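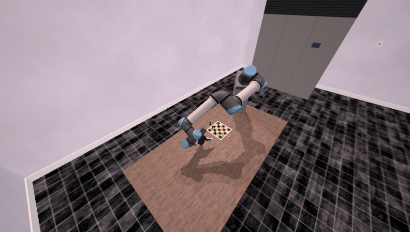 According to Ayman Khasawneh, who left a comment under my last post, a hobby isn't over until you've sold the equipment. By that rule I am currently a chess player, a bread baker, a birder, a student of Portuguese and the owner of a going concern in leather goods.

I've been chewing on his comment all week. He meant it kindly, I think. He went on to say that he kept a set of golf clubs through two marriages and only felt free when a stranger drove off with them for 200 dollars. I have never owned anything a stranger would drive away with for 200 dollars, including the car.

So, the closet. We have a hall closet in this house that was meant for coats. The coats live on the backs of chairs, as coats do, and the closet holds the hobbies. At the bottom is the leather stuff: an awl, a mallet, a bag of scraps, and the one belt I finished, which would fit a medium dog. On top of that is the bread stuff, and then come the binoculars. The binoculars were a serious purchase. I read reviews for most of an October before buying them, and I can tell you far more about lens coatings than about any bird. I have a confident grasp of the robin. Everything else is a sparrow, and if it's too big to be a sparrow, it's a hawk.

Then there's chess. I picked it up at 19 from a roommate who beat me in under ten moves and then asked if I wanted to go again, in exactly the tone you'd use to offer someone soup. I came back to it two winters ago and bought a book on the endgame, 334 pages, the idea being that if you understood how games finish you could work your way backward. I still think that's a sound idea. The trouble is that my games never got to an endgame. They ended somewhere in the middle, with me saying "oh" and the other person looking sorry.
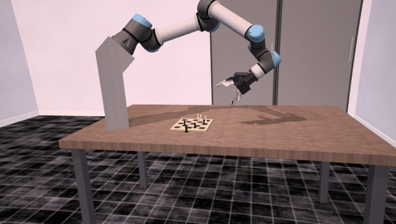 What I liked about it, for as long as I liked it, was the part before I'd lost anything. All the pieces in their rows, and me with a cup of coffee and a feeling that this time I would think. I get the same feeling from a new notebook, or the first page of the Portuguese workbook, which I have filled in beautifully. Chapter one is all hellos. I can greet you in Portuguese at any time of day, and after that you're on your own.

My wife has a theory that I don't collect hobbies, I collect Tuesdays-at-seven. She means I like signing up. There may be something in this. I was very happy in the parking lot before my first pottery class. I'd bought an apron.

Anyway, I did try Ayman's way. I took the leather tools out, laid them on the kitchen table, took some pictures, and wrote a listing. I wrote "lightly used" and then felt bad about "used." A man wrote back within the hour to ask whether the mallet was a Briggs. I turned it over and it had no name on it anywhere, and by the time I'd told him so I had spent a while holding it, and it's a nice weight in the hand, and I remembered there's a way of doing a key fob that needs hardly any stitching.

You can see where this goes. The listing came down. The scraps are still on the kitchen table and we've been eating around them.

For anyone keeping up with the rest of it: the starter is dead, and has been for longer than I let on in the fall. Thank you to those who sent feeding advice. I read it over the jar in a quiet voice. The jar itself came out fine after a long soak and now has pens in it.

Aminu Mohammed asked if I still want his old ukulele. He says it's missing a string and that I can have it for nothing if I come and get it before he starts on the garage. I told him I'd have to think about it. I'm picking it up after lunch tomorrow.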